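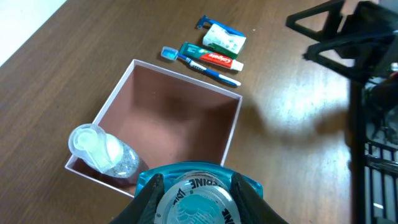

A pump bottle and a mouthwash bottle at one of the small open boxes, with a blue disposable razor on the table beyond.

Brelwood Housing Office to Place Toiletry Boxes in Guest Apartments

The Brelwood Housing Office will place a box of basic toiletries in every short-stay apartment it manages, beginning in May. A total of 260 boxes will be prepared for the first round, the office said in a notice to residents and partner agencies.

The boxes are meant for people who arrive at short notice, among them families moved out of their homes by fire or flood, patients' relatives staying near the Gunnlaugsson Clinic, and tenants waiting for repairs to be finished. Many reach their apartment in the evening, when the shops near the Trutholm buildings have closed.

"A guest who checks in at 10 p.m. should be able to brush their teeth and wash without having to look for an open store," the office said in the notice. "The box will be on the bathroom shelf when the door is opened, and there is no charge for it."

Until now, toiletries were handed out at the front desk on request. The office reviewed that practice over the winter and found that requests were often made after the desk had closed for the night. Items were also kept in separate drawers, and guests sometimes left with toothpaste but no toothbrush. Stock was difficult to track for the same reason – a drawer could be full of razors and hold nothing else.

Under the new arrangement, the standard adult box will contain a toothbrush, toothpaste, mouthwash, a disposable razor, a comb and a pump bottle of either hand soap or body lotion. Boxes for apartments with children will leave out the razor and the mouthwash and will include a second toothbrush and a washcloth. Guests who need other items, such as denture cleaner or unscented soap, may still ask for them at the desk or note them on the booking form.

Packing is being done at Silov Hall, on the ground floor of the Trutholm buildings, where the contents are laid out on a table beside the open box before they go in. The order matters more than was first expected. Bottles are placed first and on their sides, against the wall of the box, so that they do not tip over when the box is carried upstairs. Toothbrushes and razors go in after them and are kept toward the top, where they can be seen and checked before the box is passed on. 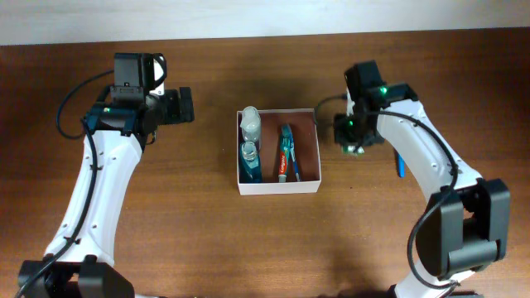 The box itself was chosen after a trial with 15 guest apartments. A taller carton was tested first and was found to be too deep for the bathroom shelves in the older units. The paper bag that followed it fit the shelves but tore when damp. The low, open cardboard box now in use can be slid onto a shelf or set beside the sink, and its contents are visible from the doorway. Because it has no lid, housekeeping staff can see what has been used without handling the items.

Any product that has been opened will be thrown away or left with the guest at the end of a stay. Sealed products will be returned to Silov Hall, checked for damage and packed again. Cardboard boxes that are clean and dry may be used for up to three stays, after which they will be recycled. Boxes with water marks or weak corners will be taken out of use at once.

Pump bottles will be supplied with the head in the locked position. Guests are asked to turn the head to open it, and to lock it again if they intend to take the bottle with them. During the trial, two apartments reported spills inside the box, and in both cases the pump had been left open after use.

The housing office manages short-stay apartments at three addresses: the Trutholm buildings, Silov Court and the Gunnlaugsson annex. The Trutholm buildings will be supplied first. Silov Court and the annex will follow as soon as the shelves in the annex bathrooms have been replaced, work that is already scheduled and will not affect current bookings. Guests staying at either address before then can collect a box from the Trutholm front desk between 8 a.m. and 7 p.m.

Costs for the first round are covered by the office's existing supply budget. No change to nightly rates is planned. The office noted that brands and package sizes may vary from one box to the next, depending on what is available from suppliers, and that a product may be replaced with a similar one without notice.

Residents have asked whether they may donate toiletries. The office is able to accept sealed, full-size or travel-size products that are within their printed date. Opened bottles, loose razors and products without a label cannot be accepted. Donations may be left at the Trutholm front desk during opening hours and should not be left outside the doors of Silov Hall, where deliveries are received throughout the morning. Empty boxes are not needed at this time.

A short card will be placed in each apartment listing the contents of the box and the number for the front desk. Guests are invited to mark on the card anything that was missing or that they did not use, and to leave it on the kitchen counter when they check out. The cards will be read before the second round is ordered, and the contents may be adjusted. Two changes are already under consideration – a larger tube of toothpaste for family apartments, and a softer toothbrush as the standard choice.

Partner agencies that place guests in Brelwood apartments do not need to take any action. Agencies that currently hand out their own toiletry packs are asked to tell the housing office in advance, so that guests do not receive two sets. Questions may be directed to the Trutholm front desk.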